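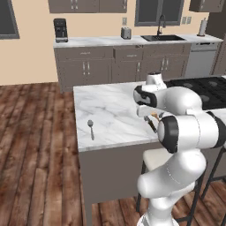 Robot arm over a marble-topped kitchen island, with a spoon on the counter.

**1/** A thread on the pumps at Flongate pit, as several people in Cindville have asked me what the notice on the gate means.

**2/** The pit stopped cutting coal years ago but the workings still fill with water. Two pumps keep the level down. If they stop, the water rises until it finds a way out, and the old drainage tunnel comes out by the allotments.

**3/** Urkent, who own the site, want to switch one pump off in December and leave the other running on its own. The notice says the level will be "kept under review". It doesn't say who reads the gauge or how often.

**4/** I worked underground at Flongate and then on the pumps, so I've seen what one can do alone. In a dry spell it copes. After a wet fortnight it falls behind, and you have to run both to catch up.

**5/** The gauge is in the Kovačević shaft, which is 300 metres deep. When I was there we kept the water at least 30 metres below the tunnel. I can't find that margin anywhere in the new plan. It may have been changed, or left out by mistake.

**6/** Then there's the colour. Water that has stood in old workings picks up iron, and if it gets into the brook it turns the bed orange. The settling ponds deal with that now — they were dug for a steady flow, though, and a sudden rush would go straight over the top.

**7/** I'm not against saving money on electricity. I'd like the second pump kept in working order and tested every month, with the water levels put up at the gate where people can read them.

**8/** You can object in writing to the county minerals office. Put Flongate pumping in the subject line and give your address. I've sent mine. I'll add their reply to this thread when it comes.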